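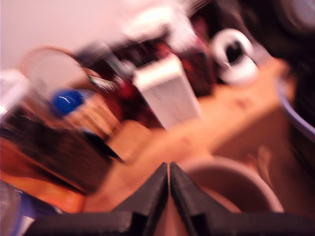

Re: Rinse ratio and water level for short grain

otbridge_kev
2021-01-31
I've been running 1:1.1 by volume, rinsed until clear. The bottom layer still comes out gluey. Soaking made it worse.

millrace
Volume is your problem. Rinsed rice holds water, and the amount changes with how long you drain it. Weigh the dry rice, put the pot on the scale, add rinsed rice, then top up to a total. I use 100 g of rice to 120 g of water, including whatever clings after rinsing.

somogyi_fan
Disagree. The lines in the pot work fine if you use the cup that came with it. Weighing is overkill for a weeknight.

millrace
Fine until you lose the cup. A metric cup is 250 mL, the rice cup is 180.
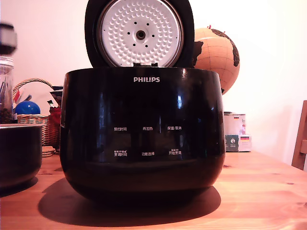 Philips, lid open.

tarn22
Take the inner plate off and wash it if your model allows – starch builds up around the steam vent. Mine was dripping back onto the rice until I cleaned it properly.

otbridge_kev
Cleaned it. No change to the bottom layer. I'll try weighing.

somogyi_fan
How long are you leaving it after the cycle ends? I open mine straight away, fluff, close for 5 minutes.

millrace
I'd rest first, then fluff. Opening early dumps the steam and the top dries out.

somogyi_fan
Never had a dry top in 2 years of doing it.

otbridge_kev
Weighed it tonight, 120 to 100, rested 10 with the lid shut. Bottom is better, still a bit soft. Going to 115 next.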